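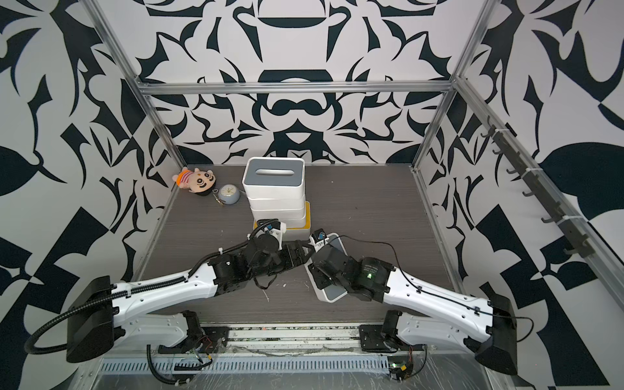
Home News Departments Clubs Open evenings Search

Galgate students enter two-arm handling project for the Wiegand Cup

Fourteen students on the automation course at Galgate Technical College have entered a two-arm handling cell in this year's Wiegand Cup, the regional contest for student robotics. The entry, called Gruvska, will go before the judges in Brerkis in February.

The contest task is the same for all colleges. Two tabletop arms have to take apart and rebuild a stack of plastic containers, with the grippers working close together over the same part of the table. A run ends when the stack stands unsupported or when 80 seconds have passed. Touching the table by hand during a run gives a score of zero for that run.

Each college chooses its own control method. Galgate's group is using recorded movements. A student guides the arms through the task, the joint positions and camera pictures are stored, and a model is then trained to produce similar movements. The group had 43 usable recordings at the end of last term. Recordings are dropped when a container slips in the grip or when the person guiding the arms has to stop and start again.

"The arms are accurate enough for the job," said Uwe Schwerdtfeger, who teaches the course. "The timing between them is the difficult part. One arm has to hold still while the other lets go, and a person does that without thinking. In the recordings you can see how often the still arm drifts."

The drift has taken up most of the autumn. In the first version both arms were driven from a single program loop, and a late reply from one joint held up all the others. Seema Pal, a second-year student, split the loop so that each arm keeps its own timing and the two exchange positions at fixed points. The change cut the pauses at handover. It also brought out a fault in the wiring of one wrist joint, which had been hidden by the slower loop and has since been repaired.

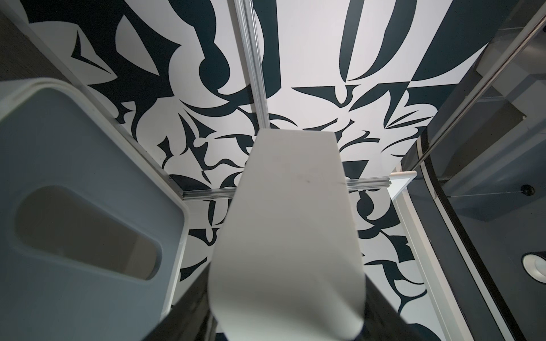 Camera position was the second large item of work. The rules allow fixed cameras over the table and small ones carried on the arms. The carried cameras give the better view of the grip, but their picture changes completely whenever the wrist turns. For part of each run they may be looking at a wall or the ceiling, and the model must not treat such pictures as a signal to move. The group now includes recordings in which the arms start from raised or turned positions, so that the training material contains these views as well.

Surroundings matter for the same reason. The cell is lined with a high-contrast black-and-white pattern, and other objects are left on the table during recording. According to Mareike Heitmann, who looks after the recordings, a model trained only in front of plain white panels performed well in that setting and poorly everywhere else. "We moved a desk lamp and it missed the container by the width of a finger," she said. "White plastic against a white wall gives the camera very little edge to work with. With the pattern behind it there is an edge, though not always the one you want."

The group keeps a written log of every session, with the state of the cell at the start, the software version and the reason for each stop. Schwerdtfeger marks the log as part of the course. He expects it to count for more than the contest result, and said that a run which fails for a known reason is of more use to him than one which succeeds for an unknown one.

Grip force is still being adjusted. The containers have rounded edges, and a gripper that closes on the curve tends to ride up it. Closing harder bends the wall of the container and makes the next one seat badly. The present setting limits motor current during closing, then holds at a lower value. Shireen Mtshali, who wrote that part of the program, has tested a softer fingertip covering, but it left marks on the containers and was removed. A textured tip is to be tried next.

Cable routing has also been changed. The wrist cables were first tied close to the links and pulled tight at the end of the arm's reach — enough to shift a camera between sessions. They now run with more slack, at the cost of a loop that has to be kept clear of the table. The group checks camera alignment against a stored picture before recording begins. 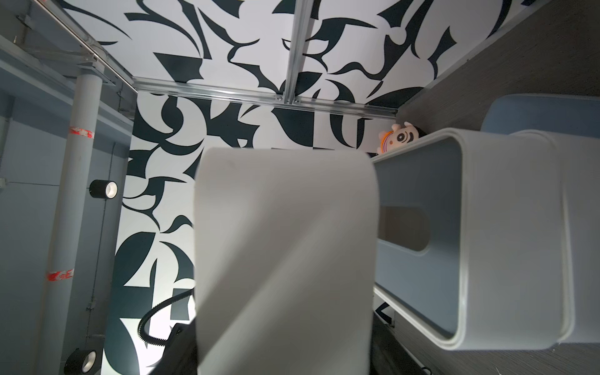 View from a small camera carried on a gripper, with patterned walls behind and white plastic at the right.

The contest has two parts. In the first, the stack is set at a position known in advance. In the second, the judges choose the position and may lay one container on its side. Galgate's cell completes the first part on most attempts. Results in the second are mixed, and a container lying with its open face towards an arm remains the hardest case. The fingers can reach the rim, but turning the container upright needs both arms to move together, and few of the present recordings show this.

The group plans to record further runs of that movement before the entry is frozen. No changes to the program are allowed after that date apart from safety settings. Each college then sends its log and a copy of the training settings to the judges, who may ask for any recorded run to be explained.

Sieglinde Petersen, who is organising the Brerkis event, confirmed that entries will be judged on repeatability as well as speed. Each cell is given the same number of attempts, and the slowest successful attempt is the one that sets the time score. Colleges bring their own cells complete. Mains power and tables are provided, and the hall lighting will be left as it is.

Galgate's workshop will be open to visitors on the afternoon before the cell is packed. First-year students who want to join next year's group should speak to Schwerdtfeger by the end of January. Some experience of Python is useful, and soldering is taught on the course.

Comments (4)

P. Lowther
What is the control rate per arm after the split? We had the same trouble with a late joint holding up the bus and ended up lowering the rate on both sides.

Seema P.
Both arms run at the same rate as before. What changed is that a missed reply is now skipped and the last position reused, up to a limit. Past the limit the arm stops. I can bring the notes to the open afternoon.

kestrel_bench
Using the slowest attempt for the time score is a good rule. Last year one lucky run decided the whole thing.

D. Amory
Is the open afternoon for parents too, or only students? And is there parking at the workshop end?

Contact the news desk | Copyright Galgate Technical College | Back to top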